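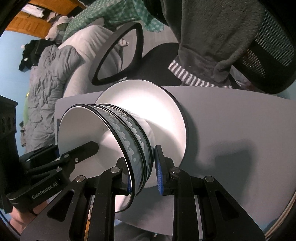
Three nested bowls, held on their side, plate standing up behind them.

pemeck_kendra
Okay so I promised an update on the handheld gripper demos. Recap for anyone new: I record myself doing tabletop stuff with the gripper, train a policy on it, then see if the arm in the lab can copy me. Bowls and plates this round!

I ended up with 1,056 demos. I trained once on the whole pile and once on a subset where I regrasped on purpose in the middle of each one - you know, fumble a little, let go, grab again. The regrasp policy did better on stacks! 31 out of 40 trials, and the full set only got 24.

vallano88
Nice, but 40 trials each? Seven extra wins could easily be luck. How many training seeds?

pemeck_kendra
One seed (I know, I know). Each run takes me 45 hours on the card I've got.

maelle_z
I'm with vallano on the seeds, but I believe the direction. When I was at Horville we tried something close to this last July and the clean demos were the problem. The policy never saw a bad grasp so it had no clue how to get out of one. Were your start positions the same for both?

pemeck_kendra
Same 8 layouts, yep. I taped the spots down on the lab table.

poirier_fan
Gonna disagree with everybody. You didn't test regrasping, you tested a smaller set that's all one style. Pull a random subset of the same size from the regular ones and train on that, or you can't say which thing helped.

vallano88
Yeah, that's a better complaint than mine.

maelle_z
Kind of? Smaller usually hurts though, so it'd be weird if size was what helped. I'd still run it.

pemeck_kendra
Ugh, fair. Random subset goes on tonight, then a second seed of the regrasp one after that. I'll post both numbers in this thread even if they're ugly.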